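3.2 Mobilier et surfaces de travail

L'enquête menée à Malville porte sur l'usure des plateaux en bois clair dans 43 locaux partagés. La réflectance a été relevée à 12 points par plateau, sous un éclairement de 200 lx.

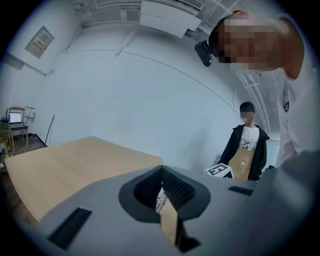
Figure 4a. Plateau en bois clair, teinte beige pâle.

Les écarts entre locaux tiennent surtout au mode d'occupation — debout ou assis — et à la fréquence du nettoyage (Garg, série de Brenport).

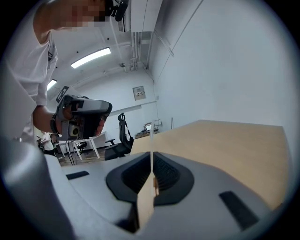 Figure 4b. Occupant penché, avant-bras tendu.
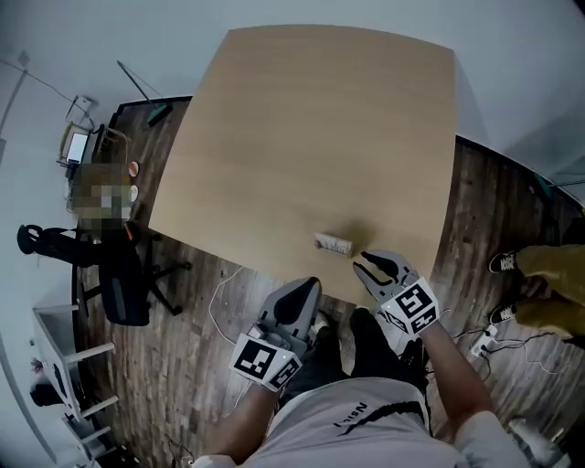

La teinte du support influe sur le seuil de contraste. Les essais ont été répétés en juin à 1200 lx. Sur un plateau brun miel à veinage peu marqué, un petit objet rectangulaire blanc cassé posé à plat se détache nettement du fond.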